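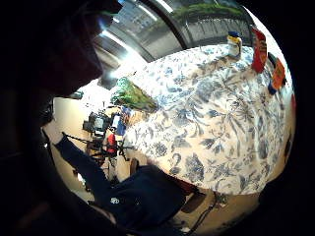 Notebook, 2025-03-24, Gernance table task, handheld demos

Okay, so the idea I've been chewing on since December finally got a proper try. We keep collecting demonstrations by hand and then throwing out a chunk of them because the tracking goes sour somewhere in the middle, and we only find out at night when the whole batch gets processed. What I wanted was a dumb, fast check that runs right after each take and says keep it or redo it, while the person still has the gripper in hand and remembers what they did.

The check is really simple (Parisa says embarrassingly simple, and she's right). I take the estimated camera path, run it forward, run it backward, and compare the two. If they drift apart by more than a set amount anywhere between the grasp and the release, the take gets a flag. I don't care much about drift before the grasp. The policy sees relative motion anyway, so a wobbly approach from across the room doesn't hurt us nearly as much as a jump during the lift.

Numbers so far. We had 203 takes in the old Toledo batch that had already been through the slow overnight pipeline, so I used those as my answer key. The slow pipeline kept 151 of them. My quick check agreed on almost everything, and the places where it disagreed were nearly all takes it flagged that the slow one kept. I can live with that! Redoing a good take costs us a minute. Keeping a bad one costs us an afternoon of staring at plots wondering why the arm swerves.

What surprised me was where the bad stretches landed. I was sure it would be fast wrist turns. Nope. Fast turns were mostly fine. The ugly ones were slow moves with the gripper held close to something plain, when there's hardly any texture left for the tracker to hang on to. Bare wall is terrible. So is your own sleeve, if you pull your elbow in, and I do that constantly (sorry, everyone who has had to clean up my data).

I tried two thresholds. The tight one flagged so much that Birdie threatened to go back to the overnight runs. The loose one let through 2 takes I'd call plainly broken, both with a jump right at release. I ended up with the loose one plus an extra rule for the last bit before the fingers open, and so far that feels about right. I haven't written it up in the shared repo yet, it's still a script on my laptop with a silly name. 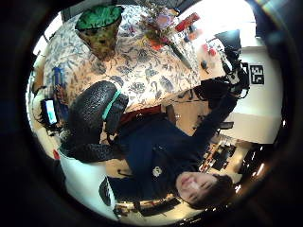
Laiba Afridi thinks I'm fooling myself a little with the answer key. Her point is that the slow pipeline isn't truth either, it's just the thing we've been trusting, and if both methods use the same features then of course they agree. She'd like to see the fiducial marker used as an outside reference: start every take looking at it, end every take looking at it, and see how far the path is from closing up. Then you have a number that doesn't come from either method's opinion of itself.

She has a point, and it's cheap to do. The catch is that it only tells you about the two ends. A path can go wrong in the middle and still close nicely if the tracker relocalizes on the way back, and I've seen it do exactly that on the Toledo takes. So I want both: the marker for the overall number, the forward and backward comparison for the middle. I'll ask Bonifacio whether his calibration script can spit out marker poses without dragging in the whole Drakham toolchain, which takes forever to install and broke my environment last time. 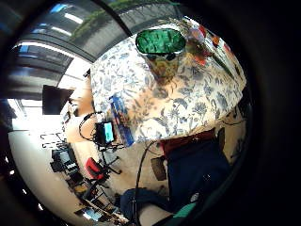 Next question is whether the threshold should be the same for every object and every height. I doubt it. With the camera up high the tracker gets a big patch of pattern to work with, and I'd expect the error to stay small and boring. Down near an object you lose most of that. The printed leaves and flowers on the tablecloth ought to help a lot while they stay in view, and I'd like to know how much, so the obvious test is the same motions with the cloth on and then off. The glass jar is the one I'm nervous about. Shiny, see-through, highlights that slide around when you move, so the tracker may well latch on to points that aren't really fixed to anything. The green basket should be a much easier customer, and I'd use it as the baseline.

Plan is 21 takes per condition, same person doing all of them so we're not measuring my elbows against Araceli's. Check runs after each take, but the result stays hidden until the end so we don't start correcting ourselves halfway through.

To do:
Ask Bonifacio about marker poses
Fix the release rule so it doesn't choke when the fingers never fully close
Rename the script before Birdie sees it
Send Laiba the list of takes where the two methods disagree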